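Bin tips from the Sasteo open day

Went along to the robot open day at Sasteo, April 23, 2025. Came home with tidying tips, of all things. Quick notes before I loose them.

Wrappers and tissues are the awkward ones — soft, light, they slide off each other. Tarek Benkirane ran the sorting table and his advice works for hands too. Go in from the sides, pinch low, lift straight up. Don't rake.

Don't squash the rubbish down if you mean to sort it later. Flat wrappers stick together and you'll be there all day.
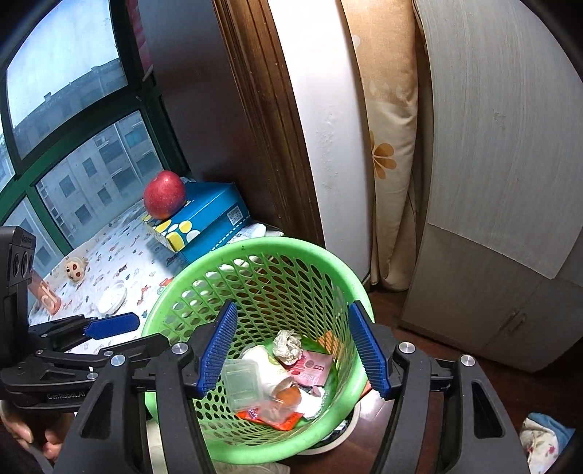

Do you need to line a mesh bin?
Only if wet things go in it. For paper and wrappers leave it bare, tip it out, rinse under the shower.

Other bits I scribbled down:
Small tubs — lid back on before binning, saves drips.
Sticky fingers on tongs or grabbers: warm water, drop of washing up liquid, old toothbrush in the ridges. Dry them properley or they slip.
Empty at two thirds full.

Next open day is October, at Pristier. Bring a drink, the queue was long.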